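Bench 2 arm back in service

The small arm on the shape-sorting bench is running again as of Thursday.
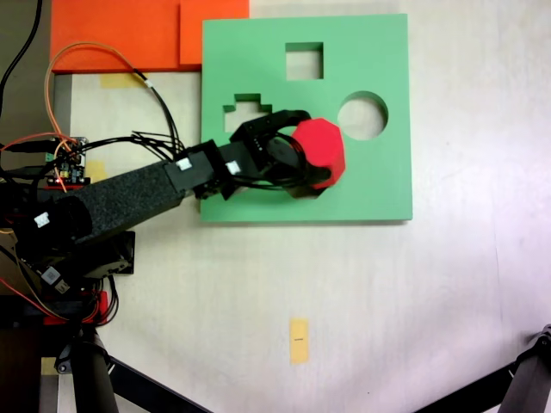
It had been dropping pieces since early May, and Reshma Hlongwane traced the fault to the gripper servo, where two of the bracket screws had backed out. She refitted them with thread lock, replaced the servo horn and redid the zero position. The new offset is in the Kavance log under Bench 2.

A few points for anyone using it:

Leave slack in the gripper cables. They need to follow the wrist through its full turn, and the old tie was pulling on the connector.

Check the foam on the long link before each session. If it has slipped toward the joint, push it back by hand.

Run the homing routine after any power cut – the arm does not remember where it was.

Stop at 38 degrees on the servo readout and let it cool to 32 before starting again.

The cycle counter stood at 3,976 when the work was done. Please write down the count if a piece drops, and leave the screws alone until Reshma has had a look.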